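Small Sensors and Home Monitoring > Indoor air > CO2 readings in a closed workshop, and where to put the monitor

ondieki_k
Posts: 83

I have a converted single garage, well sealed, insulated walls and ceiling, no mechanical ventilation. Two people work in it most afternoons. I have been logging CO2 since May with a Tidis desk unit and I would like a second opinion on the numbers before I spend money on a heat recovery ventilator.

With the door shut and two of us at the bench, the reading climbs steadily and levels off at 2,097 ppm. With the door open it falls to near outdoor level within 12 minutes. The climb is smooth. The fall is not: it drops, stalls, then drops again.

Questions:
1. Is the plateau believable for that volume and two seated adults?
2. Why does the fall stall?
3. Does the position of the monitor matter enough to explain either?

The unit sits on the bench now. I can move it to a shelf at head height or mount it on the wall by the door.

Kiprono

tolentino_e
Posts: 2,097

1. You haven't given the volume, so I can't say. Post the internal dimensions and I'll run the mass balance. A plateau at that level in a tight room with two people would not surprise me.

2. The stall is most likely mixing. A single opening gives you an exchange flow, cool air in at the bottom and warm air out at the top, and it slows once the temperature difference has gone. If the monitor is at bench height it may sit close to the layer between the two.

3. Yes. Do not put it by the door. Do not put it within arm's reach of anyone's face either, as exhaled air is near 40,000 ppm and a direct breath will spike the reading.

Edgardo

mabula_u
Posts: 42

I'd argue with part of point 3. Wall mounting by a door is bad, agreed. But a shelf at head height is not automatically better than a bench. In a room that size with two people and any heat source, the air is fairly well mixed while the door is shut. I ran two identical units at different heights in my sewing room for a week and the difference was inside the stated accuracy the whole time, except when the window was open.

Mine stays on the table, pushed to the back. Far edge, well away from where anyone breathes on it, nothing stacked beside it.

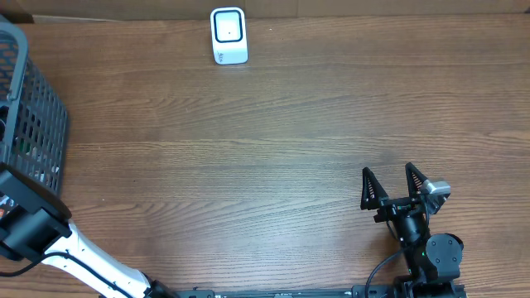

The other thing worth checking is self-calibration. Many of the cheaper units assume that the lowest reading over the past week or so is fresh outdoor air, and shift the baseline to match. If your garage never gets properly aired out, the baseline drifts and every reading after that comes out low. Open the door fully for half an hour on a Sunday, or turn the automatic calibration off and do it by hand outside.

Upendo

ondieki_k
Posts: 83

Dimensions are 5.4 by 2.9 m, ceiling 2.4 m. Less the cabinets, call it 34 cubic metres of air.

Auto calibration is on. I had not thought about that. The room is aired out daily, though, so I would expect the baseline to be all right.

How do you do the manual calibration without breathing on it?

mabula_u
Posts: 42

Set it down outside in the shade, out of the wind, start the routine and walk away. Come back when it's finished. Don't do it next to a running car or a dryer vent.

tolentino_e
Posts: 2,097

Thanks for the dimensions. Assume 18 litres of CO2 per hour per seated adult, so 36 for two. Outdoor background 420 ppm. Excess over background at your plateau is 1,677 ppm.

Flow = 0.036 / 0.001677 = 21.5 cubic metres per hour.

That is 0.63 air changes per hour with the door shut. Leaky for a sealed room, tight for a garage. So yes, the number is believable, provided it really is a plateau. At that air change rate you need close to five hours to get within five per cent of the final value. How long are you in there?

I'd still move the monitor. Upendo's test was in one room and for one week.

mabula_u
Posts: 42

It was one room and one week, yes, and I said so. You've posted no measurements at all on height. I'd be glad to see some.

ndungu_em
Posts: 12

You're both correct for different conditions. Door shut, people moving about: mixed, height hardly matters. Door just opened: layered for several minutes, height matters a great deal. Kiprono's stall is in the second case, so his question 2 is a placement question and his question 1 is not.

For the HRV decision only the door-shut number counts. Leave it on the bench.

Emmanuel

ondieki_k
Posts: 83

We are in there three hours at most — often less. So by Edgardo's figures it should still be climbing when we stop, and the log shows it flat for the last forty minutes or so.

tolentino_e
Posts: 2,097

Then either the air change rate is higher than I calculated and your generation rate is higher too, or the sensor is flattening off near the top of its range. What is the upper limit on that model? Some of the older Tidis units were only rated to 2,000 and simply get vague above it.

What are the two of you doing in there? Standing and lifting is nearly double the seated rate.

ondieki_k
Posts: 83

Rated range on the label underneath is 400 to 2,000 ppm. That would be it, then. I should have looked there first.

Mostly standing, some sawing by hand. Nothing burning, no heater running.

mwakyusa_b
Posts: 42

Late reading this, but before you buy an HRV, try the cheap test. Extract fan in the back wall, a transfer grille low in the door, and log it for a week. I did that in a workroom in Langat with a Tikton 100 mm inline fan on its low setting and never went back to look at heat recovery. It doesn't get that cold here, mind.

Also, a general point on benchtop placement. Whatever surface the monitor shares with your work, you'll shove it around without noticing, and then your log has steps in it that have nothing to do with the air. Our table is a good example of how quickly the middle of one fills up with snacks and odds and ends. 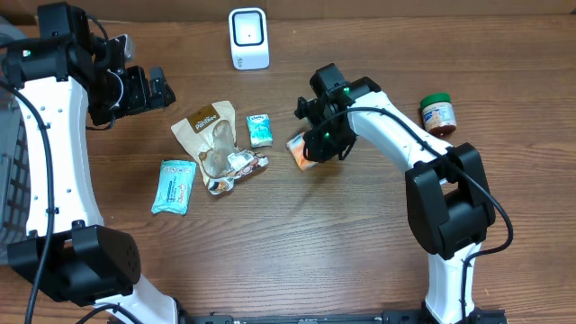
A strip of masking tape with the outline of the monitor drawn on it fixes this. If it's off the outline, note the time and put it back. I keep a column in the spreadsheet for that, along with number of people and door state. Without the door state column the data is close to useless after a month, as you won't remember which dips were the door and which were everyone leaving for lunch.

Brian

mabula_u
Posts: 42

Seconding the door state column. A reed switch on the door and a cheap logger will fill it in for you.

I'm less keen on the extract fan. In a garage conversion it can pull air from wherever is easiest, and if the partition to the house is leakier than the outside walls you end up ventilating the workshop with kitchen air. Supply and extract together avoids that. So does a big enough grille, I suppose, if you size it properly.

mwakyusa_b
Posts: 42

Size it properly, yes. Mine is detached, so it never came up.

tolentino_e
Posts: 2,097

For two people standing and sawing, allow 10 litres per second each. That is 72 cubic metres per hour, a little over two air changes for your volume. A 100 mm inline fan on low will do that if the duct run is short and has no more than one bend. With a flow of 72 and, say, 60 litres per hour of CO2 between you, the final figure is 420 plus 833, so 1,253 ppm. For three hours' work I would accept that. If you want to stay under 1,000 you need 104 cubic metres per hour.

Borrow or buy a sensor rated to 5,000 before you do anything else, and repeat the door-shut run. You can't size from a number that has hit the stop.

ondieki_k
Posts: 83

Agreed on the sensor. I have ordered the Stestmont one, rated to 5,000, manual calibration only. It will go on the back of the bench and the old one on the shelf at head height, so there will be some figures on that question as well, at least up to 2,000.

The garage is attached, with the partition to the laundry. I will tape the door between them for the first run and leave it untaped for the second.

ndungu_em
Posts: 12

Run them side by side for a day first, both on the bench. Otherwise you won't know whether a difference is the height or the sensors.

ondieki_k
Posts: 83

Will do. Log to follow when the unit gets here.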